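3.2 Workspace and arm placement

The build occupies one end of the shared workshop at Londholm, beside the window. Both arms are clamped at the near side of the table and face inward, so that their grippers can meet over the middle of the near panel. We first placed the bases 80 cm apart, which left the elbows too close to full bend whenever both grippers came to the center. Moving them outward solved this at the cost of some reach toward the far edge. The tabletop is in two sections, and the seam between them served as a rough limit: anything past it was treated as storage.

Cables gave more trouble than the motors did. Our first routing followed the links closely and held the cable with ties at each joint. Two ties sheared in January, and a connector pulled loose at the wrist. We then let the gripper cable run in a free loop over the elbow link, as in Figure 4. The loop moves more than we would like, but it has not snagged.

The control software is Doseck, with a small set of scripts written in the workshop for the two-arm case. Both arms share one clock. Each gripper can be commanded alone or as part of a pair, and in pair mode the commanded distance between the fingertips is held fixed while the midpoint moves. Pair mode is used for lifting a box by its opposite sides.
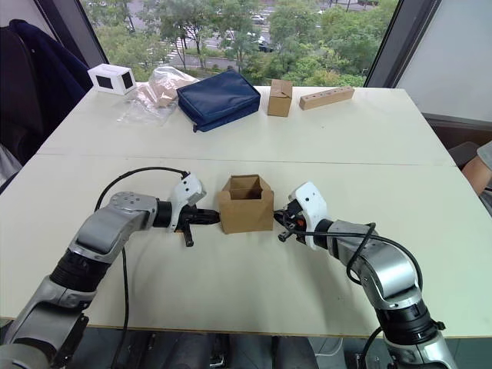
Maysoun Darwish, in written comments on the first draft, asked why pair mode holds a distance at all, given that cardboard gives way under load and a fixed gap will either crush a soft box or drop a stiff one. She suggested a force limit on one side, with the other arm left to set position.

We tried this. With the left arm setting position and the right arm limited by motor current, soft boxes kept their shape better, but the pair drifted to the left during longer moves. The current reading on our arms is noisy at low speed, and filtering it enough to be useful added a delay we could see by eye. The version reported here keeps the fixed distance and adds a small allowance, set by hand for each box type. A proper force sensor at the wrist would be the better answer — it was outside our budget.

3.3 Box handling trials

Trials were run over several weeks, mostly in the evening when the other benches were free. A trial began with both grippers open and ended when the box had been set down or dropped. In total we logged 3563 trials, of which 1877 used pair mode and the rest a single arm. A further 225 were discarded before counting, nearly all of them for a lost connection at startup. 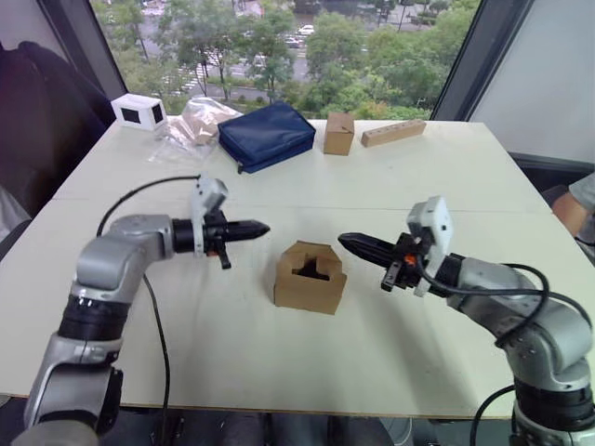
Figure 4. The two arms on either side of an open cardboard box, with the gripper cables routed over the links.

Flaps were the main source of variation. A flap that stands up can catch a finger on approach, and one that leans outward changes where the first contact happens. We did not tape or trim them. Samina Satti repeated part of the pair-mode set with the flaps tucked in; those runs are reported separately in Section 4 and are left out of the totals given here.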